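Two Grippers, One Sink's Worth of Plates

I've spent most of May trying to decide which of two controllers gets to keep its job, and the deciding vote is being cast by a sponge.

Some background for anyone who skipped the last post. We have two UR arms bolted to one table, each with a black two-finger gripper. The arms are fine. The arms have always been fine, and I'd like to apologize to them for the things I said in February. What we've been arguing over is how hard the fingers should squeeze, and who should be in charge of that. Patricio Cisternas wants Closteck, which watches the motor current and backs off when it thinks it has hold of something. Nisha Tomar wants Relgate, which closes to a width you give it and has no opinions. I wanted lunch.

A sponge is a rotten thing to pick up if you care about force. A block of wood tells you right away when you've got it. A sponge just keeps agreeing with you. Closteck would close, feel a bit of pushback, decide that was foam settling, close some more, and end up holding something with the profile of a bow tie. Then it would report a good grasp. In fairness, it was a very good grasp. You couldn't have gotten that sponge back with a crowbar.

Relgate had the reverse problem. Nisha measured our sponges, typed in 38 millimeters and got lovely gentle picks all morning. After lunch (I did get lunch) we swapped in a new pack from the same store, and the fingers closed politely on either side of a slightly thinner sponge and lifted nothing at all, with great confidence. She went down to 34, and that was that, until we turned one sponge a little on its plate and the fingers met it across the corner.

So we made a proper test of it. Brown paper on the table, blue tape for a grid so we could put things back where they'd been, a plate and a sponge for each arm. Pick the sponge up, move it over the plate, put it down. Ten runs doesn't tell you much, so we did 14 with each controller, and then Patricio objected to one of his on the grounds that he'd been leaning on the table, and it became 13. I let him have it. Nisha didn't, and her notes say 14.

The plates turned out to matter more than either controller. They have a lip, they're curved, and they slide on paper if you so much as brush them. Come in a hair low and the fingertips push the plate along ahead of them like a very expensive snowplow. I lost an entire afternoon to what I was sure was a calibration error in the right arm, and which was me having typed the height of the other plate.

The one thing I'd pass along to anyone doing this at home, or at whatever you call the place where you keep two robot arms: write down your finger speed. We compared the controllers for days before Nisha noticed that Closteck was closing at nearly twice the speed of Relgate, so of course it was squashing things. Slowed down, it behaves much better. Patricio has been unbearable.

Where that leaves us: Relgate for anything stiff, Closteck at the slow setting for anything that squishes, and a small ugly script of mine named Kong that switches between them. Kong has one bug I know of. If you stop it between the pick and the place, it forgets which controller it was using and asks you, in capital letters, to choose. I'm leaving that in until the wet sponge tests, when I expect to be asked a lot.

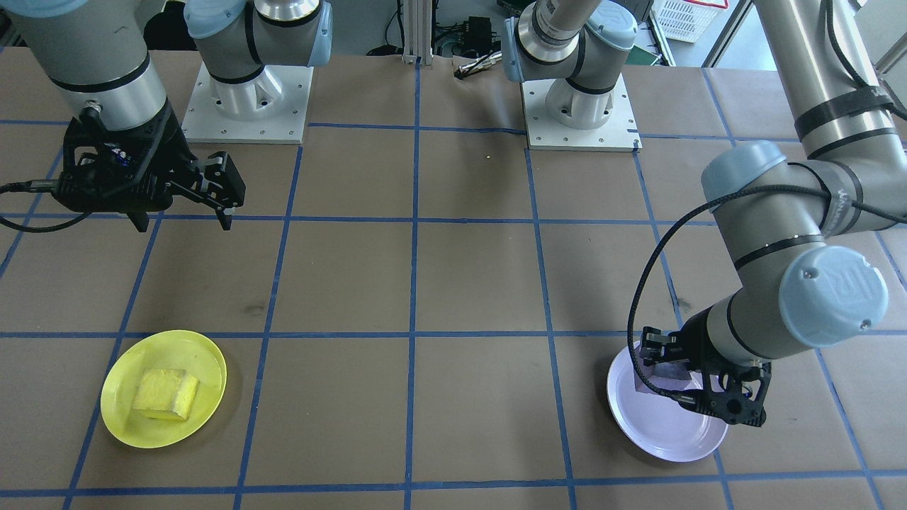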